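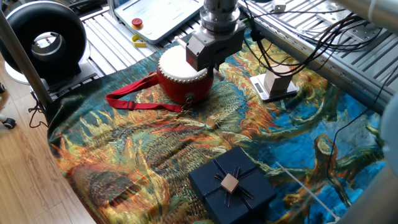 Lecture 14: Learning from demonstrations when the background won't sit still
Handout, 10 January 2019

Reading before class: the Cormont report, sections 2 and 3. Section 1 is mostly the authors being pleased with themselves and can be skimmed.

1. The problem

A policy trained on a bare gray table learns two things: how to reach for the object, and that the world is gray. Put down a tablecloth and it reaches for the tablecloth. The usual name for this is distribution shift. In the lab it has other names.

2. The method

Cormont's answer is to make the background loud on purpose. Each task is demonstrated 50 times, and the cloth under the objects is swapped between batches. Busy prints are preferred — the more a pattern looks like something worth grabbing, the better. Objects that have no part in the task are left lying near the ones that do. The labels stay the same throughout. Only the action tells the network what mattered.

3. The result

Tested on cloths held out of training, the mixed-background policy finished 78 percent of its trials. The single-background policy finished 14 percent, and we should be kind and assume it was trying.

Note what was not changed: same arm, same network, same number of demonstrations. If you remember one thing for the exam, take that one. Comparisons in which everything improved at once are a genre of fiction.

4. Complaints

The camera never moved. A policy can ignore the cloth and still lean heavily on the viewpoint. The Skunham follow-up shifts the camera between batches, and we'll get to it in February.

Also, "success" means the gripper closed on the right object. What happened to the object afterward was not scored.

5. To hand in

Propose a test that separates "ignores the background" from "memorized many backgrounds." One page. Say what result would prove you wrong.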